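Tramel Packaging Support
Ticket 436
Subject: Film lid tears at corner on square egg cartons, residue left on packing table
Product: Beaulieu square carton, clear film lid
Site: Stulthorpe, packing room
Opened by: Daniyal Khokhar
Assigned to: Raymonde Charbonneau
Priority: Normal
Status: Resolved, monitoring
Opened: November

Initial report
Daniyal Khokhar, 8:10 a.m.

We are on the second pallet of the Beaulieu square carton, white. The delivery was 2,285 pieces across both pallets. The first pallet ran without trouble. On the second, the clear film lid tears when it is peeled back for inspection. The tear starts at a corner and leaves a tab of film on the rim. Sometimes a longer piece stays attached to the side and sticks out past the tray.

Brown eggs, same size grade we have always used. Bases are fine. Lip is fine. Hinge side closes as it should. Label is the Cutidberg paper label, same stock as before.

A second thing that may be related: small tan patches are turning up on the tables. They will not lift with a damp cloth. I can't tell if they are label pieces, tape, or something off the cartons.

What we need: confirmation whether this pallet is usable, and what to clean the tables with.

Reply
Raymonde Charbonneau, 9:25 a.m.

Received. Please send the following:

1. Lot code from the outer case, both pallets.
2. Temperature of the room where the pallets are stored, and of the packing room.
3. Sealing bar temperature and dwell, as set.
4. How the lid is peeled. From which corner, and at what angle.
5. Whether the tear also occurs on cartons sealed with nothing in them.

Do not scrape the tables yet. If the patches are label stock, an alkaline cleaner can set the adhesive and make removal harder.

Reply
Daniyal Khokhar, 10:40 a.m.

1. The two pallets have different lot codes. Sent by e-mail, labels are hard to read over the stretch wrap.
2. Store is unheated. It was 39 F at the door this morning. Packing room is 64 F.
3. Bar set to 275 F, dwell 1.0 second. Not changed since installation.
4. From the corner away from the hinge, pulled straight up.
5. Not tested. Will do after lunch.

Cartons go from the store straight to the line. We used to bring a pallet in the night before but the floor space was given to the new washer.

Test 1: sealed without eggs
Daniyal Khokhar, 1:55 p.m.

Took 100 cartons from the second pallet. Sealed all of them unfilled, same settings, cold from the store. Peeled each one from the corner away from the hinge.

Result: tears on 31. All started within half an inch of the peel corner. On most of them a scrap of film stayed on the rim. On a few the film split down the side and left a flap.

So it is not the eggs pushing up on the lid.

Reply
Raymonde Charbonneau, 2:30 p.m.

Agreed, load on the lid is ruled out. Two causes remain:

a) Film too brittle at the time of sealing (cold stock).
b) Seal too strong at the corner (bar temperature, or uneven bar contact).

The lot codes show a film change between pallets. Same nominal thickness, different roll supplier. Passing to Mieczysław Kalinowski for the seal data.

Next test, please: one case brought indoors and left overnight in the packing room with the stretch wrap removed and the case flaps open. Seal at current settings in the morning. Change nothing else.

Technical note
Mieczysław Kalinowski, 4:05 p.m.

The film on the second lot has a lower seal onset than the first. At 275 F it will weld to the lip. A welded corner does not peel. The film breaks next to the weld and a tab stays behind. The recommended setting for this lot is 255 F at 1.0 second. The data sheet in the portal still shows the old value. I have asked for it to be corrected.

Cold stock will add to the problem but I would not expect it to cause it alone.

Please check the bar with carbon paper before changing the temperature. If one corner prints darker than the rest, the bar is out of level and the lower setting will give you a weak seal on the opposite side.

Test 2: stock conditioned overnight
Daniyal Khokhar, 8:20 a.m. next day

One case left in the packing room, opened. Cartons at room temperature by hand-held probe. Sealed at 275 F, 1.0 second, unfilled, 100 pieces.

Result: tears on 22. Better, not fixed.

Carbon paper check done by Anderson Marinho. Three corners even. The front left corner prints darker. That is the corner we peel from.

Reply
Mieczysław Kalinowski, 9:00 a.m.

Consistent with both causes acting together. Level the bar first. The adjusting screws are under the front cover, 5 mm hex key. Quarter turn at a time, carbon print after each turn. Lock the nuts before you heat the bar again.

Then drop to 255 F and repeat the test on conditioned stock.

Test 3: bar leveled, temperature reduced
Anderson Marinho, 11:35 a.m.

Front left screw backed off three quarters of a turn. All corners print the same. Locknuts tightened. Bar at 255 F, dwell 1.0 second, conditioned stock, 100 pieces unfilled.

Result: one tear. Lid holds when the carton is turned upside down and shaken by hand.

Repeated on cold stock out of interest: four tears in 100. So conditioning still makes a difference at the lower setting.

Cartons sealed before the adjustment are still in the cooler. Some were already opened for inspection and have film left on them. Do these have to be repacked?

Reply
Raymonde Charbonneau, 1:15 p.m.

Repacking is not required for the seal itself. A carton with a torn lid can't be relidded over the old film. Any tab on the lip will hold the new lid off the surface and leave a channel. Options:

Move the eggs to a new base and seal as normal.
Sell opened cartons loose at the counter, if your site allows it.

Do not trim tabs with a blade while the eggs are in the tray.

On the tables: please describe the patches. Size, color, any print, which tables.

Table surfaces
Réjean Campbell, 2:50 p.m.

Taking over from Daniyal for the afternoon. I looked at the patches.

Small, squarish, tan. No print that I can make out on any of them. Edges are soft. They are not spread over the tables, you find one on its own with a lot of clean surface on each side. I could not match them to the carton film, which is clear, or to the carton base, which is white. The Cutidberg label is white on the face and tan on the backing side, so label backing is possible. Masking tape is also possible, the previous crew marked positions with it. I would not put money on either.

Attached below: a carton with brown eggs in it and film on the rim, and a pale surface with one of the patches.

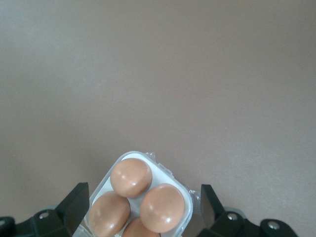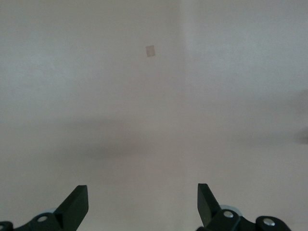

Assessment of attachments
Raymonde Charbonneau, 3:40 p.m.

Film: the small crumpled tab near the corner and the wrinkled flap on the right side match the tear pattern Daniyal described in Test 1. No sign of lip damage in the part I can see. I would treat this carton as a base change, same as the others.

Patch: I can't identify it from the photo either. Tape, sticker, or a marker would all look like that at this distance. It is the wrong color for anything we supply in this product. Logged as not related to the carton lot unless the solvent test says otherwise.

Solvent test, in this order. Stop at the first one that works:

1. Warm water and neutral detergent, cloth left on the patch for ten minutes. Lift with a plastic scraper held flat.
2. Isopropyl alcohol, 70 percent, on a folded wipe for two minutes. Wipe outward.
3. Citrus adhesive remover approved for food areas, then detergent wash and rinse.

Try each on an out-of-sight part of the table first. Let the surface dry before putting cartons on it. If the patch comes away as a layer with paper fibers in it, it is label or tape. If it smears, it is adhesive only.

Table cleaning result
Réjean Campbell, 4:55 p.m.

Step 1 had no effect on the patch I tried. Step 2 lifted it after the second wipe. Came off in one piece with some paper fiber. No residue felt by hand once dry. Can't say if it was label backing or tape, it fell apart in the wipe. The rest are scheduled for the evening clean.

Production check
Anderson Marinho, 10:30 a.m. following day

First full run at the new settings, filled cartons, conditioned stock. Inspection peels taken from each case. No tears. Two lids lifted at the hinge side, both with a crease in the film from loading. Not a seal fault.

Settings sheet at the sealer updated by hand: 255 F, 1.0 second. Old sheet removed.

Open items

Data sheet correction in portal. Owner: Mieczysław Kalinowski. Pending.
Space for one pallet in the packing room overnight. Owner: Daniyal Khokhar. Pending, depends on moving the empty crates.
Credit for cartons used in testing. Owner: Raymonde Charbonneau. Approved, to appear on next invoice.
Remaining first-lot cartons, if any turn up: run at 275 F as before. Do not mix lots in one run.

Status changed from Open to Resolved, monitoring
Raymonde Charbonneau, 11:20 a.m.

Ticket will close automatically after ten working days without a reply. Reopen under the same number if tears return on the same lot.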